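The Great Sock Reckoning, and other July business

So I finally did it. I dumped every sock I own onto the bed one evening after dinner, put on a podcast, and told myself I wasn't going to sleep until every one of them had a partner or a place in the rag bag. I finished at ten past one in the morning with a stiff neck and a pile of singles the size of a cat.

Some background for anyone new. We moved to the apartment on Borkirgate last fall, and it's the first place I've ever lived with a washer of my own. Before that it was fifteen years of laundromats, and I was GOOD at laundromats. I had a quarter jar. I had a folding system. I knew which dryer at the old Galetti place on the corner ran long if you got there before seven. You'd think having a machine ten steps from my bed would have made me even better at it, but no, I went completely to pieces. When laundry costs you an entire morning you plan for it. When it's right there you wash three shirts and a dish towel at eleven at night and forget about them until lunch the next day (and then you wash them again, because of the smell).

My friend Zoi Drakos has a theory that people only take care of chores that inconvenience them. She was over for coffee when I was moaning about it, and she said I should pretend I still had to pay. So now there's a jar again! Every load, I put in a dollar. I'm up to 35 dollars and I've already got plans for it, and they involve the lemon cake from Koutsoukos.
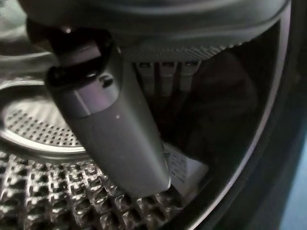 The other thing I changed was the detergent. I'd been pouring it in like pancake syrup. Marina Economou from my old building used to run the linen room at a hotel, and when I told her how much I was using she put her cup down and just looked at me. Two tablespoons, she said. Two! For a normal load, with our soft water. I'd been filling the cap to the top since college - I thought that was what the cap was for. I switched that same week and my towels stopped feeling like roofing material. I've also quit fabric softener on towels, on her orders, and I leave the door open between loads so the inside can air out.

Things I have not managed to change: I still don't check pockets. Last week it was a lip balm. It went through warm wash, then the dryer, and it got onto the one blouse I've ever spent real money on. I tried dish soap and a soft toothbrush and left it for 20 minutes, twice, and most of it came out. There's a shadow near the hem I can tuck in. If you've got a better trick for waxy stains please leave it in the comments, I'm begging.

I also still can't fold a fitted sheet. I've watched the videos. I've had it demonstrated to me in person, slowly, with my hands being moved for me like I was learning golf. I roll mine up in a ball and shove it in the pillowcase with the rest of the set, and that is how it's going to be.

Anyway, back to the socks. I kept the singles in a shoebox for two weeks to give the missing ones a chance to turn up, and four did. One was inside a duvet cover. One was in my gym bag, which tells you how often I go to the gym. The rest have gone to Zoi, who stuffs draft stoppers with them for her hallway, and I've bought a big pack of identical gray ones so I never have to do this again.

Next up is the linen closet, unless it stays this hot, in which case I'm lying on the kitchen floor until September. I'll let you know how the cake is.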